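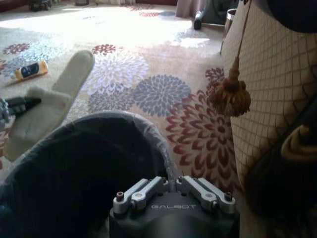
Cream carpet with the big flowers: keep it or pull it up?

Home & Hearth Boards > Floors and Soft Furnishings

Started by wattle_and_tea, 2019-08-12

Hello all, long-time reader, and I've finally got a question of my own. We've taken over a flat in Grunton and the main room came with a patterned carpet, a light cream colour with chrysanthemum sort of flowers all over it, some blue-grey and some a deep maroon red. My other half wants it gone by November. I've grown terribly fond of it, and I can't tell any more whether that's good taste or just habit (I do spend half my life picking things up off it, slippers mostly, and whatever has rolled away from the cushions). We've had a quote of $3000 for plain wool, fitted. Would you keep it?

plumbline5
Pull it up. Sorry! I know it's a favourite of yours, but a pattern that size runs the whole room. Every cushion you buy has to get along with it, and you'll be choosing curtains to suit a carpet for years. We had florals in our old place at Skiltthorpe and I only noticed how much they'd been bossing me around once they were gone.

MrsMarmaladeJar
Oh, I couldn't disagree more, plumbline. A pale plain wool shows every crumb and every drop of tea, and a big busy flower is so forgiving, bless it. Keep the carpet and spend $1000 on a proper clean and a decent armchair, and you'll still have change for a nice lunch. What are the windows like, though? Cream looks lovely in a bright room and a bit dingy in a dark one.

wattle_and_tea
Windows are the best part! They run along the back wall with sheer white curtains, and when the sun's out it lays long pale stripes over the far end of the carpet. There's a big leafy plant in a white pot in the corner too, up on a dark stand.
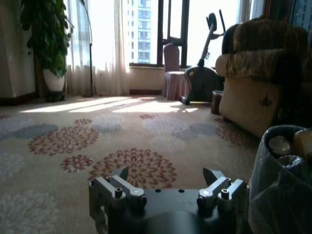

Reply from plumbline5

All right, I'll give you the light, it's gorgeous, and the sheers are just right with that cream. I still think the reds are heavy. Could you try a plain rug over the middle for a few weeks before anybody signs anything? Mernent do a grey one that's easy to roll up again if you hate it.

MrsMarmaladeJar
A rug on top of a carpet always creeps, dear, I've chased one across a lounge room for 4 winters. The reds are what make it cheerful! I'd be more worried about the sun. Lift a corner of something heavy and compare the colour underneath with the colour beside it, and you'll know if it's fading.

laizer_lane
We kept ours (similar flowers, more green in it) and painted the walls a very soft white called Laizer, and it settled the whole room down. Cheaper than either of your plans, plumbline and Marmalade!

wattle_and_tea
Thank you, all of you. Going to check under the plant stand this weekend, and I've asked for a paint card.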